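Glue for small wooden parts, what do you use?

gladys_h
Nov 26, 2018
Hello to all. I am building a small toy barn for my niece and I have a question about glue. In my town the shop sells only two kinds, the Merholm white glue and the Oravec one in the 500 ml bottle. Which one holds better on wood without any varnish? The pieces are small and I have no clamps of that size.

wian_m
Merholm, without doubt. Put a thin layer, press with the hand, leave it until the next day. The Oravec is too runny, it goes everywhere.

debora_dam
I do not agree with Wian. I used Oravec for two doll houses and no joint has opened. It is runny if you do not shake the bottle. For clamps I use rubber bands, they cost nothing.

gladys_h
Thank you both. Rubber bands I have. I want to make the walls with the joints staggered, as in a brick wall. The wood is the same kind as these blocks, very pale and not treated. 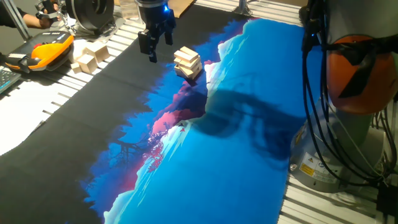 Small stack of blocks, edges not in line

wian_m
With that wood be careful with the drops. If glue dries on the surface, the paint will not take there and you will see a yellow spot. Wipe at once with a damp cloth.

rosangela
Sorry, but a damp cloth pushes the glue into the grain. I wait 5 minutes and lift it with a small blade. We discussed this already last January, with no agreement also that time :)

wian_m
I remember. I still use the cloth.

gladys_h
I will try both ways on a spare piece before I start the walls. Does somebody know if Merholm can be sanded after?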